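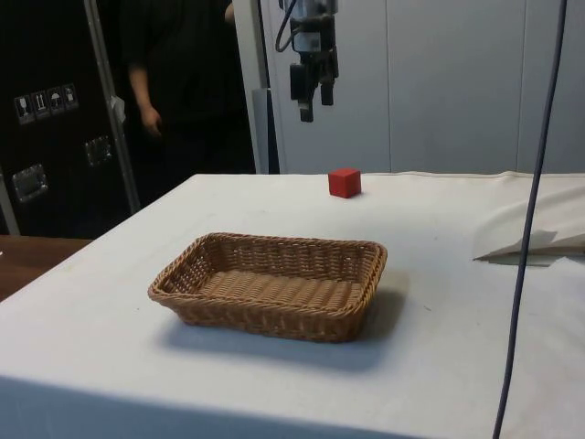
Beatriz Moreira asked whether the bucket was seated all the way, because hers threw the same code for a month and it was only the float stuck under the lip. Good thought, and it was the first thing I checked, but I'm adding it to the ticket so everybody can see it's been ruled out.

Ticket 561
Opened 1 October 2021
Unit: Emico basement dehumidifier, the Brastthorpe model with the side drain
Problem: shuts off with code E2 after a few minutes, bucket nearly empty

OK, so the background. I run this thing in the basement of our house in Flavside, where it gets muggy as soon as the rain starts in the fall. It's on a garden hose that goes out the side port and over to the floor drain, so I hardly ever look at the bucket. It worked great all summer! Then last week I went down to get some paint and the fan was off, the light was blinking, and the air smelled like a wet dog (we don't have a dog).

The manual says E2 is "bucket full or removed." The bucket had maybe a spoonful in it. I took it out, wiped it down, wiggled the float, put it back. The light went off, the compressor kicked in, and I went upstairs feeling pretty smart. Came back after dinner and it was blinking again.

What I've tried so far:

Float. Took it off its two pegs and rinsed it. There was a little slime in the hinge, so I got hopeful, but no change. It moves freely and drops back down by itself.

Different outlet. I ran it off the one by the washer for a whole evening. Same code.

Unplugged it overnight. Same code, just later in the morning.

Filter. Filthy, I'm embarrassed to say. Cleaned it with the vacuum and then warm water. The airflow is a lot better now and I should have done that in July, but it still shut off.

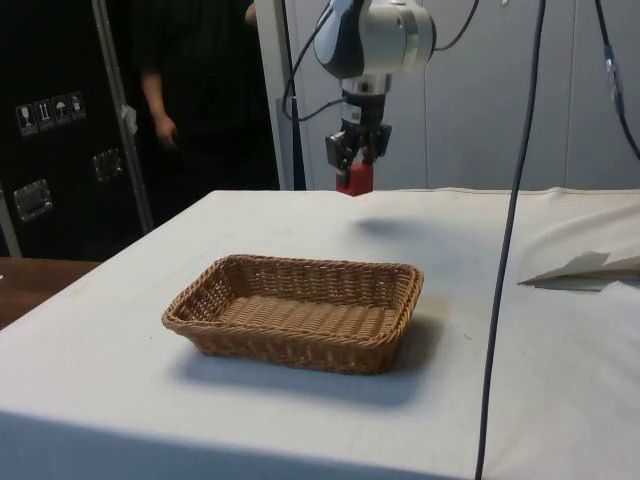
After the filter I moved on to the hose, and this is where it gets more interesting. I pulled it off the side port and a good cup of water ran out onto my sock. That seemed like a lot for a line that's supposed to drain by itself, so I followed it along the wall and found a spot behind the shelving where it goes up over a pipe bracket and back down again. I must have pushed it up there when I moved the shelves. The water can't get over the hump, so it backs up into the little tray inside the unit — and I think the tray is what lifts the float arm, or some second switch I can't see.

I cut the hose down to 6 feet and ran it straight along the floor, downhill the whole way. Then I set the machine to 50 percent and left it alone. It ran for 8 hours without a peep, which is the longest it's gone since this started. I was ready to close the ticket! Then this morning, blinking again, E2, bucket dry as a bone.

Called Neves, the store I bought it from, and got Safta Lungu on the parts desk. She was super patient with me. She said there's a small magnet in the float and a sensor behind the bucket wall, and that the magnet can slip in its slot so the sensor only catches it some of the time. She had me hold a fridge magnet against the wall of the bucket bay, and sure enough, the code cleared every time I held it there and came back when I took it away. I did it over and over like a kid with a light switch.

So now I think I had two problems on top of each other, the hose and the float magnet. Safta is ordering the float. It's a cheap part, cheaper than the shipping.

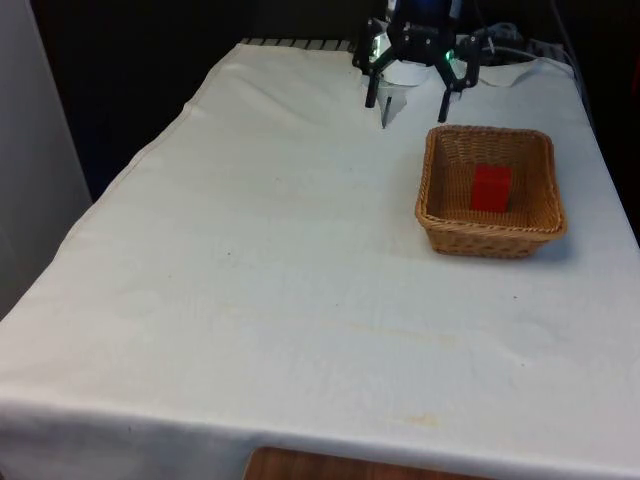

Can I run it with the fridge magnet taped in place until the new float comes? Only if somebody is home and checking on it, according to Safta, because with the magnet there the machine can't tell when the bucket is full, and if the hose backs up again the water goes on the floor.

I'm doing that in the evenings, with a towel under the front corner, and turning it off when I go to bed. The humidity is creeping down, slowly.

Leaving the status as "waiting on part." If anyone else with this model has swapped the float, please tell me if the bucket has to come apart for it — mine has a clip on the back that I really don't want to snap.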